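Section 7. When the Hanging Routine Stops Partway

Please read this section before you clear any fault on a Trosia two-arm garment station. Most of the stops people write to us about happen while a hanger is going into a garment, and most of them are easy to put right if you take your time. The ones that turn into a repair bill are nearly always the ones where somebody reached in to help.

We rewrote these pages in February, after a stop at the Pisham workroom that bent a finger and gave Murali Kulkarni a sore thumb. He is fine, and he has kindly let us use his notes. The short version is that the hanger caught in the cloth, the right arm kept pulling, the station stopped itself with fault 131, and Murali took hold of the hanger while the arm still had power. When the fault was cleared from the panel by a coworker who couldn't see his hand, the arm went on with the pull it had been making.

7.1 What fault 131 means

Fault 131 is a pull fault. The arm has felt more resistance than it expects from cloth, and it has stopped where it is. It has not let go of anything, and it has not forgotten what it was doing. Please keep both of those in mind, as an arm standing quite still in this state can look for all the world as if it were switched off.

You may also see fault 169, which means one gripper was told to close and found nothing between its fingers. On its own, 169 is harmless. If it comes up together with 131, treat the stop as a 131 and follow the steps in 7.2. 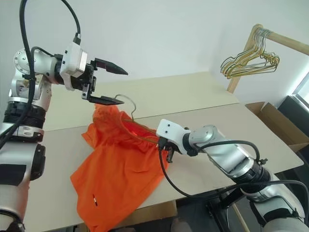

Figure 7-1. Hanger partly inserted at the neck opening, left gripper open.

With the hanger sitting partway in like this, it is very tempting to give it a little push and be done with it. Please don't. The hook and the shoulder bars are springy, and a hanger that is under tension can jump toward your face when the cloth gives way.

7.2 Clearing the stop

CAUTION: Only one person clears a fault. Everyone else stands back from the table and keeps their hands off the panel, however much they would like to be useful.

1. Press the red stop button, even though the station has already stopped by itself. Fault 131 pauses the motion. The button takes the power off the arms.

2. Wait for the panel lamp to go out. It takes a moment, and you may hear the brakes click on.

3. Look at both grippers before you touch anything, and work out which one has hold of the hanger, the cloth, or neither.

4. If a gripper is closed on the hanger, turn its release knob slowly with one hand and support the hanger with the other. Keep your fingers away from the points.

5. Ease the cloth off the hanger. Don't draw the hanger out through the cloth, or you may snag a seam and have two problems.

6. Check that every cable still hangs free, with enough slack for the wrist to turn. A cable that has worked its way around a joint can bring on a 131 all by itself.

7. Move back from the table, release the stop button, and choose HOME. Do not choose RESUME. RESUME picks up the old pull exactly where it left off, and that was what happened at Pisham.

Note: On panels with software older than build 3605, HOME and RESUME sit side by side and are the same color. Geetha Nadar in our service office can send you the update, along with a printed sheet to tape up in the meantime.

7.3 Before you start again

Once the arms are home, have a good look at the gripper fingers. The two tips should meet evenly when closed. If one is bent, or if you can see daylight between them at the points, the gripper will hold a wire hanger crookedly and you will be back here before lunch.

Next, lay the garment out again with the opening clear and the worst of the folds smoothed away. Shorts and other things with an elastic waist need a bit of extra patience. Gathered cloth springs back after you flatten it, and a hanger corner can dig into the pleats.

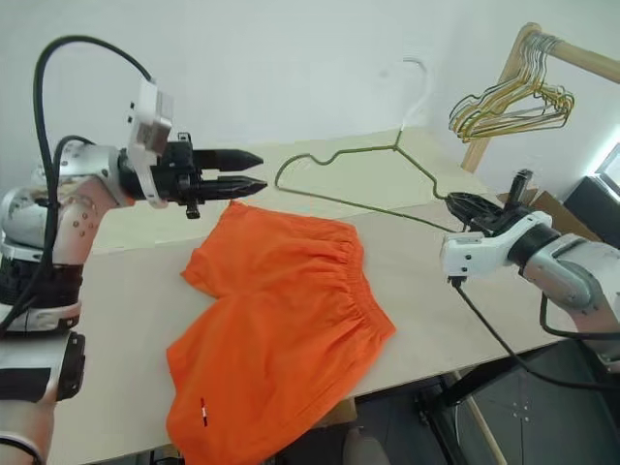

Then run one slow cycle from the TEST menu and stay by the stop button until it is finished. Watch the hanger through the whole move. It should stay steady in the fingers, without tipping or sliding, and if it swings, stop the cycle and set the grip again as described in Section 5. Cathal Costello, who trains new operators for us, likes to run the slow cycle twice, and we have never once been sorry for the extra few minutes.

7.4 If the fault comes back

Try a different hanger first, and put the old one aside with a tag on it. If fault 131 returns with the new hanger, leave the station switched off and call service. Have the fault log open when you ring, and ask for Silvan Zaugg if the trouble seems to be in the wrist. Please do not raise the pull limit above its factory setting of 51 to get through a busy afternoon.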